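Shop-floor chores: where the machines stand

Monday's visit to the Fombridge assembly hall was meant to settle a question members have been asking since June: which of the small, dull jobs on a bench can be handed to a robot arm now, and which should be left alone for another couple of years. The answer depends on the job to a degree that the sales sheets do not admit.

Grono runs 11 benches at Fombridge. Two have arms fitted. The rest are worked by hand, on the same products and to the same drawings, so a fair comparison is possible. Wilma Dewulf, who keeps the cell records, let us go through the log for the past quarter.

Picking is largely solved. A part that lies in a tray with a known pitch is lifted first time so often that the cell no longer records the successes. Parts tipped into a bin are another matter. The arm copes with blocks and plates, slows down for anything with a hook on it, and gives up on parts that have locked together. Grono still has a person shake out the bins before a shift.

Screwdriving is also in fair shape, provided the hole is where the drawing says it is. The Drerer bench has been doing it without a guard fence for over a year. The weak point is feeding the screws, and that was true of the older fixed machines as well.

Insertion is harder. The trial logged at Fombridge covers 485 attempts at putting moulded plastic parts into a fixture. Of these, 42 were stopped by the force limit and needed a hand to clear them. That is a poor figure beside a trained fitter, who would expect to spoil very few in a week, but it is a good deal better than the same cell managed in its first month. Most of the stops came from parts that went in tilted. A fitter feels the tilt and rocks the part square without thinking about it. The arm has to be told what a tilt feels like, separately for each shape of part, and the setting drifts as the fingers wear.

Cycle time is less of a worry than members might suppose. The arm is slower than a person over 10 minutes and much closer over a full shift. Changeover is where the hours go. Moving the Visser job from one bench to another took two days, nearly all of it spent on teaching positions and hardly any on bolts. 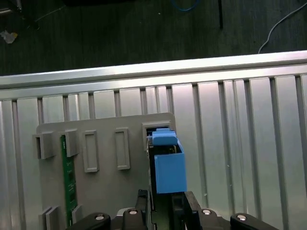

Insertion work at close range: a light blue plastic part partly seated in an opening in the grey fixture plate, with the gripper fingers on either side of its body.

Cables remain the sticking point. Grono has tried routing a loose lead into a channel and has put the work back on the manual benches. A lead does not keep its shape between being picked up and being put down, and a camera view that is clear at the start is often blocked by the fingers at the end. The same difficulty explains why folding laundry and making beds are still shown mainly as demonstrations. Loading a dishwasher sits somewhere in between: the plates are rigid, but the racks differ and the load is never the same twice.

For members weighing up a first cell, the Fombridge records suggest starting with rigid parts, trays and one product that will not change for a year. Budget for spare fingers. Ask the supplier for the number of stops per shift as well as the cycle time, and ask who cleared them.

Copies of the summary sheet are held at the office and can be sent out on request. Dewulf has agreed to take written questions on the force settings – please keep these to the insertion work, as the Drerer bench is run by a separate team.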